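Home | Archive | Notes | Contact

Laying out a small oval table

Last updated July 24, 2022

Bogumił Sadowski asked for my notes on table layout after I moved out of the corner and into the main hall, under the balcony. They are short. The table is white, oval and smaller than the one I had before, so every item on it has to earn its area.

I work with three fixed items. The pale green tray goes down first, on the diagonal. Set square to the room it wastes the curve at the end of the table. The wooden organizer goes near the right edge with its compartments facing up. Cloth gets whatever is left, usually the middle.
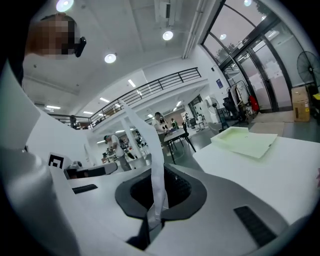

Light in the hall is even enough that I stopped bringing a lamp in May. The fluorescent panels sit under the balcony and the round fittings are up on the main ceiling. White cloth on a white top is still hard to read, and folds show mainly by their shadow. Gaspard Millet suggests a gray mat. I tried one from Morer, 30 inches wide, and it slid.

On handling: take the cloth by a corner and lift before pulling. Pulling flat drags the whole piece and takes small items with it. If a peak forms at the far end, leave it until the near corner is placed, then flatten from the middle outward.
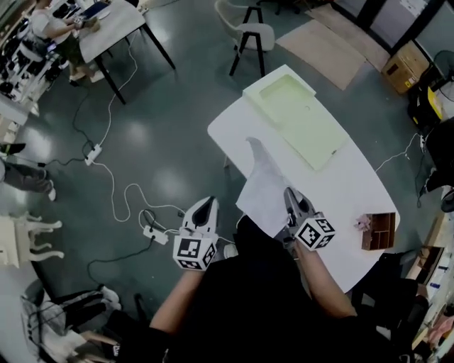 Cloth held by the near corner, tray and organizer in place.

Cables stay on the floor. I have not found a routing I like, and the glossy floor does not hold tape well. Next I want to try a shallower organizer, 9 compartments, if Kiiskinen still makes it.

9 comments | 30 shares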